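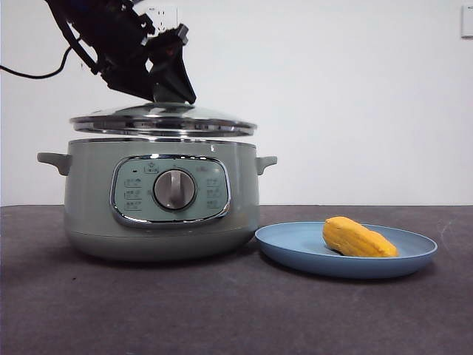

4.2 Lid handling with a learned release point

The first thing we wanted to know was whether a policy trained only on demonstrations could learn when to let go. Picking up a lid by its knob is fairly easy for a small two-jaw gripper. Putting it back is much more fun to study, as the lid can look seated from one side while its rim is still standing proud of the pot on the other. Figure 3 shows the arm with its jaws at the knob and a thin gap between the lid and the body of the pot. Small gaps of this kind are what the release head described in Section 3.4 has to judge.

Figure 3. The gripper at the lid knob of the electric cooking pot, with the light blue plate to the right.

We collected 300 demonstrations by teleoperation at the Hillville laboratory, all with the same pot and the same fixed camera. Loïc Tanguy recorded 143 of them and Dionysis Balaskas recorded the rest. The two operators have very different habits. Tanguy brings the lid down in one smooth movement and opens the jaws as soon as he feels it settle. Balaskas lowers it, waits, nudges it sideways and only then lets go. We had worried that mixing the two styles would leave the policy dithering between them, and we were delighted to find that it did not. When trained on the pooled set, the policy usually follows the quick style and falls back on the nudge when the lid comes down at a tilt. We never labelled the demonstrations by operator, so this split was found from the data alone.

The baseline is Arkis, our earlier controller, which closes and opens the gripper at fixed heights above the table. The new method, Vustent, keeps the same arm controller and the same camera input but replaces the fixed heights with a predicted probability of release at every step. Both were given 71 trials from matched starting positions. Between trials we moved the pot by hand and turned it slightly, so that neither the side handles nor the dial on the front could be relied on as a landmark.

Vustent seated the lid in more of the trials than Arkis, and the difference was largest when the pot had been turned furthest from its usual position. What excited us most, though, was the way it failed. Arkis tends to drop the lid off centre and carry on to the next step as if all were well. Vustent more often holds on too long and runs out of time with its jaws still closed on the knob. For a kitchen task we much prefer the second kind of failure, which leaves an operator free to step in and start again.

Reflections were the main source of trouble. Polished steel picks up bright highlights along the rim, and these slide about as the lid tilts. In an early version of the method, a highlight on the near edge was sometimes read as contact with the pot and the jaws opened too soon. Following a suggestion in the work of Lương on shiny cookware, we added random changes of brightness during training, and early releases became much rarer. We repeated 20 of the trials with the room lights dimmed to check that we had not simply tuned the method to one level of light. The policy was slower but still released sensibly.

We have not yet tried a glass lid or a lid with a loop handle. The plate stage, in which the item of food is moved between plate and pot, uses a separate policy and is covered in Section 4.3.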